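Tistton word list

README, last touched September 10, 2021

Hi! So this is a list of knitting and mending words, pulled out of old pattern leaflets and typed up by me over a lot of evenings. I started it when I tried to knit from my grandmother's leaflets and kept hitting abbreviations that meant one thing on page one and something else entirely by the back cover. There are 2697 entries right now. If you only want the words, grab words.csv and skip the rest of this.

What's in the folder

words.csv is the main file, one entry per line, UTF-8, commas between columns and quotes around anything that has a comma inside it.
sources.csv has the leaflets, with a short code for each.
oddities.txt is where I dump the stuff I can't work out. Please read it and tell me I'm being dense!

Columns in words.csv

term: the word or abbreviation as printed, capitals and periods included (so "K.", "K" and "k" are three lines, sorry)
meaning: my plain-English version
craft: knit, crochet, mend or any
source: the leaflet code
sure: y, n or m for maybe

I went back and forth on that last column. Snædís Vídalín talked me into it after she found a decrease I had written up backwards, and she was right, it has saved me a few times. Anything marked n is a guess, so please don't knit a whole yoke on the strength of it.

Where the words come from

Mostly a box of leaflets from the Sasby mill shop, plus a smaller pile from Kocabaş that Sudheer Sundaram scanned and sent over (thank you!!). The Kocabaş ones use British terms for crochet, so "double crochet" in those is what I'd call single. I kept the printed term and put the American meaning next to it. Twelve leaflets are missing their covers and I've coded those X01 to X12.

Things I know are wrong

The needle sizes are a mess. Old sizes run backwards from the ones I use and I only noticed partway through, so over 500 lines still need a second look. Also "tension" and "gauge" are sometimes merged and sometimes not, depending on how tired I was.

If you open the file in Memance, it drops the accents unless you pick the encoding by hand.

Using it

Take it, print it, fix it, put it in your own thing. A mention is nice. I'm hoping to get the needle sizes sorted in October, and corrections are easiest for me if you send the term and the source code together. 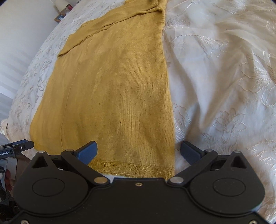
Why does the same abbreviation show up on several lines?

Each leaflet gets its own line for a term, even when the meaning matches, so you can always trace it back to where it was printed. Sort by term and then source and the repeats will sit together.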